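Chores vs Machines, July gallery

Quick one from the Prudside house visits. We keep asking if a robot can do the boring stuff yet. Wiping a table, say. Ratih timed people at it, 70 seconds on a slow day. Breneck's arm needs way longer and misses the corners.
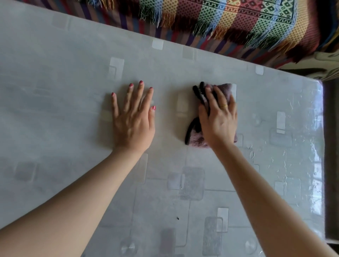
Table wipe, by hand. One palm flat, the other on the cloth.

Two hands doing diferent jobs, thats the hard part. Pressing is easy to program, knowing when to stop isnt. More pics Sunday, Killian still sorting the shop floor ones.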